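Jiltside opens its two-arm cell notes to everyone
7/19/22

Hello from Jiltside! I look after our two-arm kitchen cell, and from today anyone can download the setup and care notes I've been scribbling for it – all 107 pages, coffee-stain wisdom included.

The job sounds simple: get a pair of arms to work an ordinary microwave. Most of my week goes on the dull bits, though, like squaring the oven to the table, checking finger play and going back over bolts (I do love a bolt). The door-release button sits low on the panel, so a small error in the right arm's zero position matters a lot.
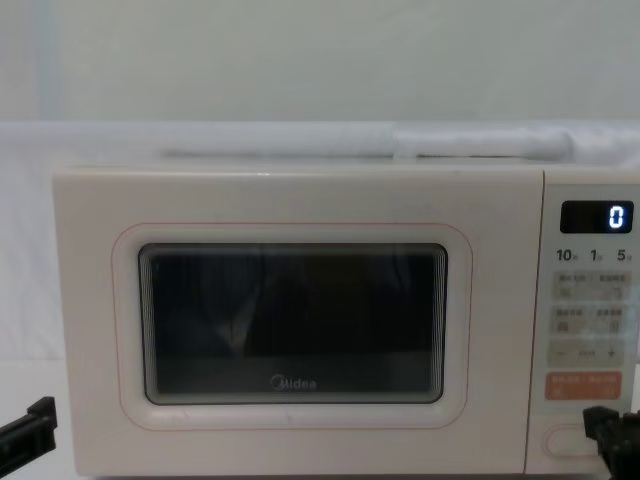
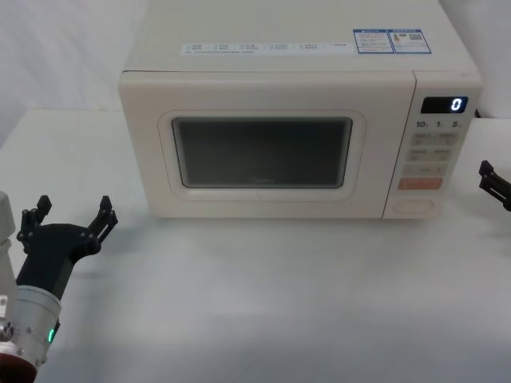 Hawi Adugna

My routine is to check both grippers every 600 cycles and do a full strip and clean at 2000. Zeroing takes 20 minutes if the oven hasn't been nudged, and a good deal longer if it has! Gunther Ehlers at Rivar went through the joint section with me and crossed out half of it – quite rightly.

The notes are free on the Jiltside website, and a chapter on swapping worn finger pads follows at the end of July. If you run a similar cell, do write in and tell me what I've missed.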